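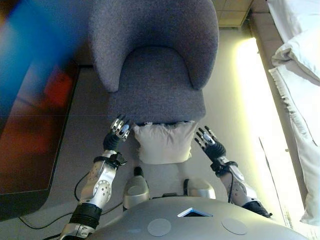
## The Second Life of the Hotel Chair

When the Engebretsen hotel in Fostham closed its doors in December, it had 179 rooms of furniture and two weeks to get rid of it. Most of it went to a warehouse in Drunow, where a resale firm called Tratar cleans and sells used contract furniture.

Hotel seating is built for hard use. The frames are heavier than what most stores carry, and the fabric is chosen to stand up to suitcases, coffee, and wet coats. A chair that has been in a room for ten years can have a lot of life left in it.

Tratar sorts what comes in by frame first and fabric second. A loose joint can be glued and clamped in an afternoon. New fabric costs more, so torn pieces are often sold as they are, at a lower price, to people who sew.

Gray sells fastest. Bright patterns can sit for 30 days or longer before they are marked down. Tub chairs do well with apartment renters, who want something that fits in a corner and goes through a narrow door. The doors at the Drunow warehouse have a strip of tape at 27 inches so buyers can check before they pay.

Delivery inside Fostham is free on weekdays. Everyone else needs a truck, or a friend with one.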